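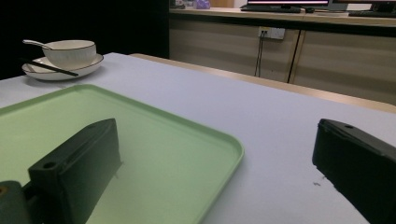 Figure 3. Pale green tray with rounded corners on a light tabletop.

4.2 On-chip buffer allocation

The Skestisix accelerator splits its local memory into 15 banks, each served by a separate read port. Earlier firmware assigned banks at compile time. This kept the scheduler simple but left several banks idle whenever a layer had few input channels. We replaced the static map with a small table that is rewritten between layers.

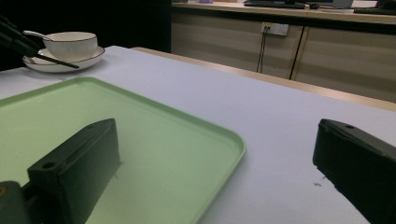

The rewrite takes 200 clock cycles and overlaps with the drain of the previous layer, so it adds no delay except on the first layer of a network. Lytvynenko and Ninh used a similar table in the Grultari compiler, but theirs was held in external memory. Bank conflicts were logged over 3015 inference passes - all at batch size one - using the March build of the firmware.

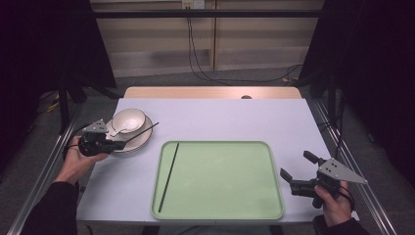
4.3 Clock and power settings

All runs used a fixed 200 MHz clock with voltage scaling turned off. Power was sampled at the board input and therefore includes regulator losses. The Lumbao board has no separate rail for the memory banks, and their share of the total could not be measured directly.
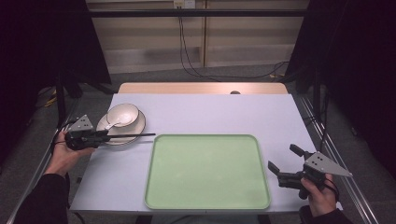 Figure 4. Light green tray and, to its upper left, a bowl stacked on a plate.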